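Speaker notes – "Lending a Hand: Teaching a Robot by Doing the Job Yourself"
Afternoon session, main hall. Speaker: Rosaura Huanca

Before I start

Check the clicker. Water on the left side of the lectern, because I talk with my right hand and we all remember January.

Thank Walter Inga for the invitation and for putting up with my emails. Mention that Kátia Lins did most of the hands-on work I'm going to talk about and is sitting near the back, so the hard questions can go to her.

Opening

Good afternoon, everybody, and thank you for staying on after lunch – I know there's a very nice garden out there. I want to spend our time together on something that sounds awfully simple, which is showing a robot how to do a job by doing the job yourself, through the robot's own hands. My grandmother taught me to fold pastry that way. She stood behind me, put her hands over mine and moved them, and if she'd tried to write it down for me I'd still be there with a torn sheet of dough and flour on my jumper.

(Pause. Let people think about their own grandmothers.)

The job we chose is network cabling. We picked it at Foladberg when Noemí Cisneros asked what people in her server rooms grumbled about most, and the answer was patching. Plugging in, unplugging, moving one along, tracing the blue one through all the other blue ones.

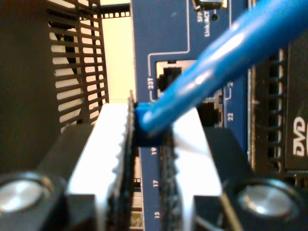
Cabling is a lovely teaching task because your fingers know far more about it than you do. Ask someone who has patched racks for years how they seat a plug and they'll say "you just push it in till it clicks," and then you watch them and they're tilting, feeling for the lip of the jack, easing off, having another go. A gripper has to manage all that with two fingers pinched around the plug, and when the cable swings across in front of the board it can hide part of the very port you might want to look at. The port numbers printed on the board are a help to the person driving. So is patience, and a decent chair.

How we drive it

Two ways in, and I'd like people to keep them apart in their minds, because the questions afterwards always muddle them.

The first is guiding by hand. You take hold of the arm, it goes slack for you, and you walk it through the motion. Wonderful for big sweeping moves, and visitors adore it. For small fiddly work I find my own arm gets in the way of my own eyes, and I end up peering around my elbow like somebody looking for a bus.

The second is remote control. The operator sits at a pair of handles, the arms follow, and everything is recorded as you go: where the joints were, what the cameras saw, how wide the fingers were open. We call our handles the Astier, after the street the workshop is on, and the recording software is Foser. (If anyone asks what Foser stands for, it doesn't stand for anything. Giuliana Villca typed it one evening and it stuck.)

Tell the story of Giuliana's first go. She held the handles so tightly that the arms trembled, and the recordings trembled too. Kátia put a cushion under her wrists. That cushion is still in daily use and has been washed at least once.
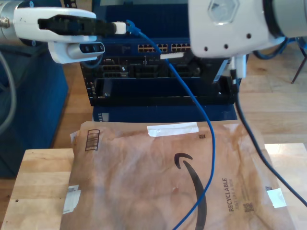 With two arms you also have to decide what the other hand is doing. People at home never think about their other hand. It steadies the box, it holds the slack, it waits. When you're at the handles it's terribly easy to forget the one that's waiting, and it drifts, and then the robot learns to drift as well. We now ask operators to park the idle arm somewhere sensible and leave it be until it's needed.

Cable slack deserves a slide of its own and I never got around to making one. A loose loop behaves differently every single time, so let it! If you tidy the cable into the same neat curve before each recording, the robot will only ever know that curve.

What goes wrong

Don't rush this bit. It's the part people write down.

The close camera is your best friend until something large gets near it. A piece of timber or a sheet of cardboard can fill most of the view, with a patch of glare on it for good measure, and the operator at the handles has lost everything they were steering by. Our rule is to stop, take a breath, back out slowly and keep the recording. We used to bin those, and I'm rather sorry we did, because backing out is a skill too and the robot needs to see it done.

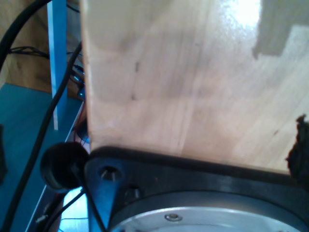
How many demonstrations?

Everyone asks this, so get in first. For the single plug task we began with 90 and the robot was hopeless, though cheerfully hopeless. At 200 it started to do something I'd recognise as trying. Our full collection, which we call Cuadros, now stands at 2638 recordings, and I'd trade a good many of the early ones for a few more by somebody calm and well rested.

Which brings me to who does the driving. We had 2 main operators for most of the project, and you could tell them apart from the recordings alone. Walter approaches everything from above and comes straight down. Kátia comes in low and a bit sideways, the way you'd slip a letter under a door. Both work perfectly well. Mix them without thinking, though, and early on you get a robot that sets off as Walter and arrives as Kátia, and misses the port by the width of a biscuit.

(Wave at Kátia here.)

Looking after the hands

A word for the maintenance people, who are so rarely thanked. Finger pads do a tremendous amount of work. Ours have a fine bumpy texture, and it's worth checking them before every session.
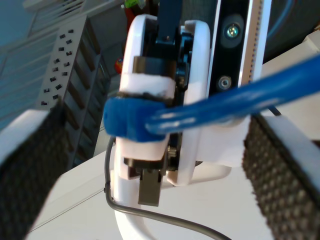 Keep a log of every repair and adjustment too, however homely. If a pad is swapped or a camera gets nudged, write it down next to the recordings from that session, with the time of day. Noemí spent the best part of a fortnight wondering why the morning recordings disagreed with the afternoon ones, and it came down to a camera that had been bumped over lunch and put back very nearly where it was.

The same goes for light. Blinds up or blinds down, either is fine, and a mixture is better still, but do make a note of it.

If there's time

Talk about quitting while it's going well. Operators get tired long before they notice, and the first sign with us is always the release: they open the fingers a touch early, or tug on the way out. Short sessions, a cup of tea, swap seats.

If there isn't time, skip straight to the thank-yous.

Thank-yous and questions

Giuliana, Kátia, Noemí, Walter, and everyone at Foladberg who lent us a spare switch and didn't ask for it back. The handles will be out on the table by the side door afterwards for anyone who'd like a turn – please take your rings off first, and go gently on the left one, it's a bit stiff.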